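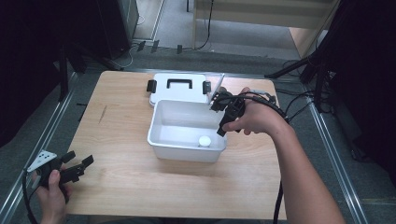
The Clultus 34 is a stage microphone for singers who move while they sing. It was made for pop and soul acts, tribute shows, and wedding bands, where the mic spends most of the night in someone's hand and the rest of it being passed around. Every set ships with a printed card of care notes, and the first of them is about storage. Keep small parts in a lidded box between shows. A white plastic one with a hinged lid, two black latch clips and a carrying handle is a good type to buy, and a smooth white interior makes it hard to lose anything as small as a windscreen clip or a battery cap. The box is not included with the microphone.

Sound

The 34 has a dynamic capsule with a tight pickup pattern. It favors the voice in front of it and turns down what comes from the sides, including floor monitors. There is a mild lift in the upper range so that words stay clear over drums and backing tracks. Singers who work very close to the grille will hear more low end. A low cut switch under the collar takes care of that.

Damilola Ogundipe used two of them on a 30-date run of a Motown revue. "I dance through most of the second half," she says. "The old mic thumped every time I changed hands. This one thumps less, and our engineer stopped asking me to hold still."

Wireless version

The 34W has the same capsule on a wireless body. Range is 56 meters in open space and less in rooms with thick walls or a lot of steel. It runs on two AA batteries. Rechargeable cells will work, but the battery light reads low with some of them. The receiver is sold separately and fits a half rack tray.

Please check which frequencies are allowed in your country before you order. We cannot exchange a wireless set that has been opened and used on stage.

What you get

Microphone
Stand clip with thread adapter
Zip pouch
Spare grille foam
Care card

The 34W also comes with two color rings, one red and one blue.

Finish

Matte black or silver. The gold finish from the first batch of 2,000 is sold out and will not be made again. Silver shows fingerprints more than black does.

Care

Unscrew the grille and rinse the foam in warm water with a drop of dish soap. Let it dry overnight before putting it back. Do not spray cleaner into the capsule. If several people share one mic, change the foam between singers and label each piece. Foam wears out and should be replaced once it starts to crumble.

Service

Repairs are handled at our Ballard workshop by Killian Tanguy. Write to him before sending anything in, and tell him whether the fault is constant or comes and goes. Dented grilles are replaced at cost. The on/off switch is covered for the life of the microphone.

Orders placed now for the silver 34W will ship in October. Black is in stock in both versions.

Page updated August 15, 2026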